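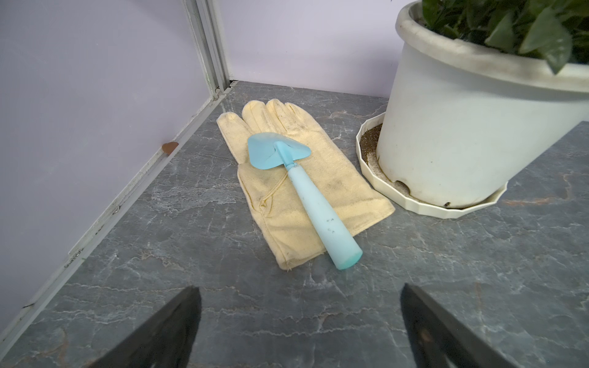 Figure 4.1 Garden glove and hand trowel beside a white plastic pot.

Chapter 4
Launch Windows and the First Month

By the end of this chapter you should be able to: say what a launch window is and how it differs from a launch day. Read a lineup sheet. Work out an attach rate by hand. Argue for or against holding a finished game back.

Start with a case. Anard, a handheld console maker, small, first hardware. Ready to ship on August 28, 2023. Ten games on the original lineup sheet. Two on the shelf that morning. The other eight had slipped, some by a few weeks, one for good.

Stores had already printed the sheet, of course. Taped up in the window at Talebi, the chain that took most of the first shipment. Customers came in with it folded in a pocket, asking for Rirkus, the racing game, and went home with a puzzle pack or nothing at all.

Rirkus was finished, by the way. Finished in July. Farzad Hashemi, who ran publishing at Anard, held it for the holidays. His thinking: the early buyers will buy the machine anyway, so keep the big game for the people who need persuading. Roya Arabzadeh, lead designer on it, disagreed in a memo you will read in section 4.3. Read it before you make up your mind. Her side is stronger then it looks at first.

4.1 What a launch window is

A launch day is one date. A launch window is longer, usually the first few months, and the publisher decides where it ends. Handy for the publisher. A game promised "for launch" may mean the day, may mean the window. Buyers tend to hear the day. Most of the angry letters in this chapter come out of that one gap.

So when you read a lineup sheet, check the heading first. Then look for a date next to each title. No date, treat it as a hope.

4.2 Attach rate, a first look

Attach rate = games sold divided by consoles sold, same period. That's all. In its first month Anard sold 4,000 consoles. If it had sold 4,000 games as well the rate would be one, meaning one game per machine on average. Low for a new console with a strong lineup, not bad for a thin one. Averages hide things though. Plenty of buyers took both games, others took none and waited.

Watch for bundles. A game packed in the box counts in some reports and not in others, so find out wich before you compare two companies.

The exercises use sales records from Banidport, Talebi's busiest branch, 84 receipts in all. Short set, easy to do with paper and pencil. Do it by hand the first time, spreadsheets come in Chapter 5.

Key terms: launch day, launch window, lineup sheet, slip, attach rate, bundle.

Before you read on
Write down the last game you bought on its first day out. Why that day? Keep the answer, we come back to it in 4.4.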